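Speaker notes: One Fruit to a Cubby
Ifeoma Etim, Purnton small grocers' day, 19th October

Good morning everyone, and thank you to Latifa Slaoui for squeezing me in between refrigeration and the coffee (I know which of those you're waiting for). I'm going to talk for twenty minutes or so about putting fruit on shelves. I realize that most of you have been doing this since before you could drive, so please be patient with me, and shout if I go too fast or tell the plum story twice.

[Slides 2 and 3, let them look for a bit before talking]

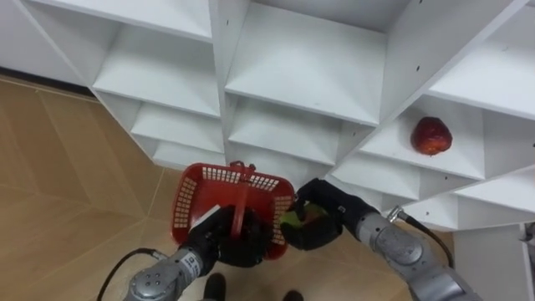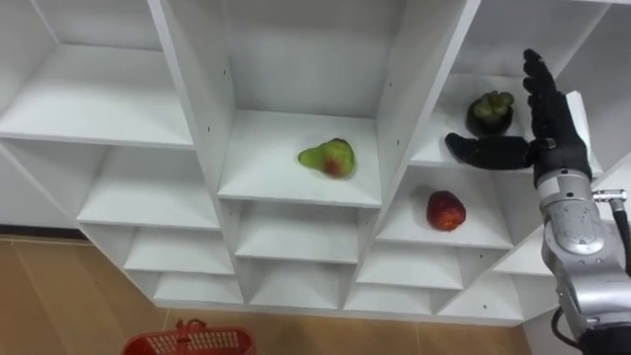
White cubbies, with fruit in them.

So, the question I want to start with is a very plain one. How much fruit does a shelf need before it looks like a place to buy fruit? When I started at the Chukwu store in Fultudholm, the answer was "as much as it'll hold." We had the big sloped bins, and every morning we filled them to the top, and every evening Ebere Ezeani and I dug down to the bottom and took out whatever had been squashed. I loved the look of those bins, I really did. There's something generous about a great big heap of pears. But I was the one doing the digging, and you do start to feel differently around the third week.

[Pause. Ask who still uses sloped bins. Usually most of the room.]

Then one May we had an open-fronted cubby unit standing in the back with office supplies in it, and Ebere said, half as a joke, why don't we give the good pears their own apartments. We cleared out the envelopes, wiped it down, and put it by the door. One pear, one shelf. An apple on its own a little way along. We left plenty of the cubbies with nothing in them at all, and I'll admit that made me very nervous. I kept wandering over to fill them up, and Ebere kept wandering over behind me to take it all back out.

A few things I've come to believe about this kind of display, and you're welcome to argue with me over lunch:

White is kind to fruit. A pear with a bit of blush on it can look like nothing much in a brown crate. Against a plain white back you notice the blush, the neck, the freckles, all of it. White is also very unkind to dust, and to juice, so somebody has to own the cloth. In our store that's me.

Lay a pear on its side. I've tried standing them up, they look lovely for the length of time it takes you to walk away.

Put the strange fruit next to the familiar fruit. Mangosteens are my favorite case. People who have never had one will walk straight past a box of them, I think because a dark purple rind with a green cap on it doesn't tell you very much about what's inside. Sit a single one a cubby or two away from a pear and they stop and ask. Once they've asked, you're having a conversation, and I have never minded a conversation, as my husband will tell you.

[If time: the plum story. Skip if Latifa is holding up the card.]

Now, baskets. I know this looks like a detour but stay with me. With the bins, customers used to scoop. With cubbies they choose, and to choose you need one hand free, so the basket had better be comfortable in the other one. We went back to the old-fashioned kind with a single handle over the middle. Pranab Gazi at the Cedwood store keeps a stack at each end of the display, and I've copied him shamelessly. The lattice sides are good for air but please, please check them for rough edges now and then. A soft peach will find the one sharp corner in the whole basket.

Same basket for restocking, by the way. We fill the cubbies from a shopping basket, never from a crate, a few pieces at a time, picked up and set down one by one. It's slower. It's also when you see every piece properly, all the way round, and the bruised ones go straight to the juice counter.

On height: the low cubbies are hard work. Anything near the floor gets seen by children and by people tying their shoes. We leave our bottom row empty most days and I've stopped apologizing for it. If you must use it, use it for something sturdy, say a grapefruit.

Costs, briefly, as I know Tobiloba Akpan is going to ask. The second unit, with the fitting and the new floor under it, came to $3,432, and we'd set aside $3,884, so there was a little left over and it went on baskets.

[Handout: cleaning sheet and the restocking sheet. Copies on the chair by the door.]

I'll stop there and take questions, and if anyone has solved bananas in a square cubby, come and find me at the break.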